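Why old medicine bottles are cobalt blue

My aunt left me a box of bottles when she moved, and one of them still had its paper label: Bririx Nerve Tonic, 40 doses. Most of the rest were plain, but three were that deep cobalt blue you see in every antique store, and I wanted to know why.

The usual story is that blue meant poison. There is something to it. In the 1800s people kept medicines and poisons on the same shelf and reached for them by candlelight, and mix-ups killed people. Makers started putting dangerous stuff in bottles you could recognize by feel, with ribs or raised diamonds or odd shapes, and often in a strong color too. Cobalt was one of the popular ones.

Plenty of harmless things were sold in blue glass as well, though. Milk of magnesia is the one most people remember. So a smooth blue bottle doesn't tell you much. Ridges and the word POISON molded into the side tell you a lot more.

The other story is that colored glass protects the contents from light. That part is true of amber, which blocks most of the ultraviolet and blue light that breaks many drugs down. Blue glass lets a good deal of that light through. This is why the pill bottle in your bathroom is probably orange and not blue.

The color itself comes from cobalt oxide, and it takes very little to turn a whole batch dark.

I took my three to the bottle show in Kemeys in November. A dealer there went through them in 2 minutes. One was from the Clinetti drugstore, which had its name on the base. One was ribbed and had held something nasty. The third he said was a reproduction, and he wanted to sell me a real one for more than I spend on groceries. I passed.

I've washed the outsides only. If you have old bottles with anything left in them, leave the stoppers in and call your county hazardous waste office. The tonic is still sealed and is going to stay that way.

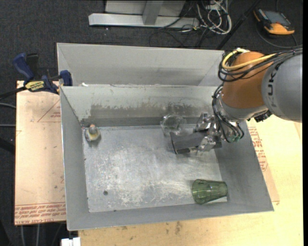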